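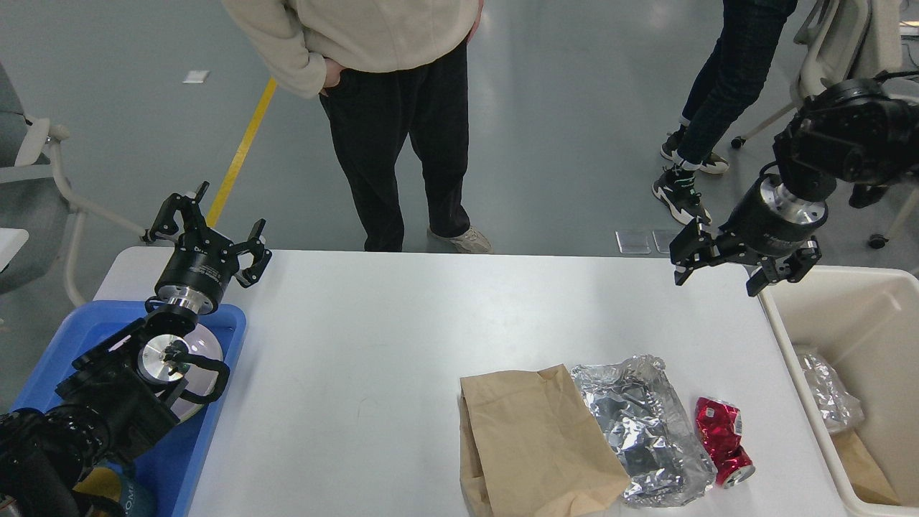

2 min read

Vidal sells a greens powder, a sleep capsule and a joint supplement, and it sells them almost entirely through people who used to be customers. A tub costs £18. A new seller has to put in a £300 opening order before earning anything on it.

I met one of those sellers at a café in Drindorham. She joined in May, asked me to leave her name out and brought a folder of company leaflets with her.

"It's a business in a box," she said. I asked whether the business was making money. "It's early days. They tell you to think in years."

Her commission is 10 per cent on what she sells, and a smaller cut on what her recruits buy. That word, buy, came up a lot. I asked how many of her tubs had gone to people who weren't selling Vidal themselves.

"My sister has one," she said. "And a woman from work, but she didn't reorder."

The powder contains spinach, barley grass and a mushroom extract called Tamex, which the leaflet says "supports natural vitality". I asked what that meant. She said she had more energy in the mornings. She had also stopped drinking wine during the week, so I'm not sure how either of us would know.

Had she seen any studies? "There's a video," she said. It was made by the company.

She was more guarded about the Jarkudham weekend, a training event that sellers pay for out of their own pockets. "You don't have to go. But the ones who do well all go." I asked who had told her that. Her upline had — the person who recruited her, and who earns on her orders.

I put it to her that the surest customer in all this was her.

"People said that about my friend, and she's got a car out of it," she said. Leased, she added, when I asked. The payments stop if her friend's team misses its target.

She is placing another order next month.

Last updated: July 30, 2026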